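로봇팔로 신발 닦기, 우리 작업실에서 지키는 규칙들

작업실 Tiltach에서 로봇팔에 집안일을 시켜 본 지도 꽤 됐습니다. 요즘 제일 재미있는 건 단연 운동화 닦기예요! 해 보면 닦는 동작보다 준비와 약속이 훨씬 중요합니다. 벽에 붙여 둔 규칙을 옮겨 적어 봅니다.

시작하기 전에

- 비상정지 버튼은 손이 바로 닿는 곳에. 매번 한 번씩 눌러 보고 시작합니다.
- 팔이 닿는 범위를 바닥에 테이프로 표시하고, 움직이는 동안에는 그 안에 들어가지 않기.
- 긴 머리는 묶고, 목에 거는 출입증과 헐렁한 소매도 정리하세요.
- 첫 동작은 무조건 저속으로. 어제 잘 돌아간 프로그램이라도 똑같이 합니다.

천 고르기

극세사가 최고입니다. 면 행주도 써 봤는데 잘 미끄러지고 보풀이 남더라고요. 색은 작업대와 확 다른 걸로 고르세요. 베이지 상판에 흰 천을 올리면 카메라도 사람도 헷갈립니다. 세탁할 때 섬유유연제는 넣지 마시고요(흡수력이 뚝 떨어져요).

잡는 힘

Oanh Ông 님이 알려 준 방법인데 정말 좋습니다. 천을 물린 다음 손으로 살짝 당겨 보고, 빠지지 않는 가장 약한 힘으로 맞추는 거예요. 당겨 볼 때는 꼭 팔을 정지 상태로 두세요. 힘을 세게 주면 천도 상하고 손가락 패드도 빨리 닳습니다. 우리 팀은 천을 13번 쓰면 새것으로 바꿉니다.

작업대 배치

신발은 한 번에 한 짝만, 옆으로 돌려서 가운데에 놓습니다. 수건은 접어서 가장자리로 밀어 두고요. 상판 이음매에 천이 걸리지 않게 접근할 때는 충분히 들어서 옮기세요.
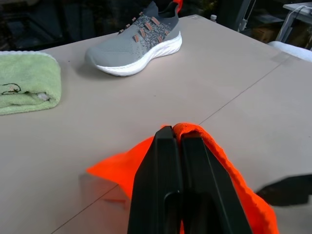

끝나고 나서

- 천부터 빼고 전원을 내립니다. 천을 물린 채로 퇴근 금지!
- 손가락 안쪽 패드를 마른 천으로 닦고 실밥이 끼었는지 확인하기.
- 멈추거나 떨어뜨린 일은 사소해도 공책에 적기. 벌써 348건이나 모였는데, 다시 읽으면 배울 게 정말 많습니다.

니트 소재는 결 방향으로만 닦아 주세요. 세제 희석 비율은 다음 글에 올릴게요.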